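Budgeting for hand-held grippers – how many spares?
Equipment & Planning board, 11 replies, showing the first page

fraukelenz
Hi all, Frauke Lenz from the Jurberg group. We have 3000 left for the year and I would love to get two more pairs of hand-held grippers before the July cutoff. Wirnevance quoted me 900 a pair, cables included. My plan is chores with bags and bins first, then folding, and I keep going back and forth on whether the rest should go to spares or to better tables (ours wobble, bless them).
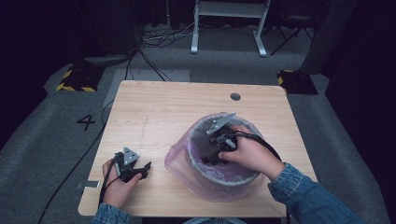 The other thing on my list is cable. Ours run across the carpet and I'd like proper covers before we add more of them. Fokilora has a set for 494, and that seems like a lot for rubber!

mercado_mike
Welcome! I'd buy the two pairs and put everything else into spare jaws and cables. We went through cables faster than anything else our first year, and waiting on a reorder is no fun at all.

tallpine
Have to disagree with Mike a little, friendly as ever. One pair, good tables, and the covers. You can only run as many pairs as you have people trained, and training took us way longer than shipping did.

fraukelenz
Oh, that's a fair point – I have three people and only two are trained. Mike, were your bad cables failing at the plug or at the grip end?

mercado_mike
Grip end, nearly every time. Ask Wirnevance if they sell that piece alone.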